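Sunday, March 27, 2022

Soup weather is still hanging on, and I have fallen hard for split peas

I grew up thinking of pea soup as the thing that came in a can and tasted like the can. Then in January my neighbor Visitación Sepúlveda handed me a jar of hers over the fence, and I ate the whole thing standing up in my coat. I have made it every week since. My family would like me to stop talking about it, so now you get to hear about it!

Green or yellow? I started with green and I still love them, but the yellow ones from the bulk bins at Nesmont have won me over. They go sweeter and softer, and the color is so cheerful on a gray evening (and we have had plenty of those). I don't soak them. I know some of you do and will write to me. Rinse them well, pick out anything that looks like gravel, and in they go.

The base is onion, carrot and a lot more celery than seems sensible, cooked slowly in butter until it slumps. I used to rush this part and I was wrong. Give it 16 minutes on low with a pinch of salt and the lid half on. Then a bay leaf, the peas, 6 cups of water, and a smoked ham bone if you have one. If you don't, a spoonful of smoked paprika does a lovely job - different, but I made it that way for my sister in Dircombe and she asked for the recipe before she'd finished her bowl.

After that it wants 90 minutes and hardly any attention. I stir it when I walk past. The peas sit there looking stubborn for the first hour, and then all at once they give in and you have soup. Salt goes in late, after the ham has done its thing, and a little cider vinegar goes in right before serving. Please don't skip the vinegar! It wakes the whole pot up.

It sets like pudding in the fridge overnight, so don't panic, just thin it with water as it warms. I think the second day is better anyway, with rye toast and too much mustard.

Next up is the version with mint and lemon that Visitación makes once the weather turns. She says to wait for April, and I am trying very hard to be patient. 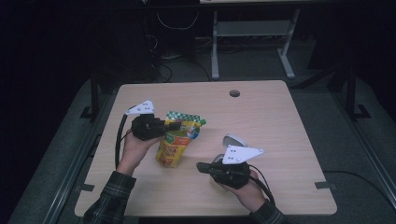 Can I freeze it with the ham bone still in?

Take the bone out first, pull off any meat and stir that back in, then freeze the soup once it has cooled, with a bit of room left at the top of the container.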